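Wendura tooling notes, October

Quick one this month, everybody's heads down.

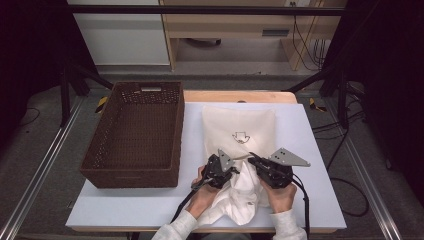 The replay viewer finally reads both gripper streams on one timeline. Before this you had two windows and a lot of squinting. Left and right were drifting 70 ms apart by the end of a long episode, which on cloth is plenty to wreck a grasp label. Fix was in the Briten logger, it stamped on write instead of on receive. Old episodes can be re-aligned with the new script, 122 done so far, 2 refused (corrupt headers, leave them alone please).

Also merged: segment trimming from the keyboard. Brackets set in and out, shift-bracket nudges by one frame. No more editing the json by hand!!

Still broken: the Macedo planner export. It drops the gripper width channel when an episode has more than 32 segments. Workaround is split the episode first, then export. Real fix is half writen and sitting on the Dindley branch, reviews very welcome, it's mostly tests.

Bags and other soft stuff: please keep using the "deformable" tag, not "cloth", not "fabric". The training loader only looks for the one and silently skips teh rest. Will make it complain loudly in the next release.

Pull main before you record anything new. Config format changed, old files won't load.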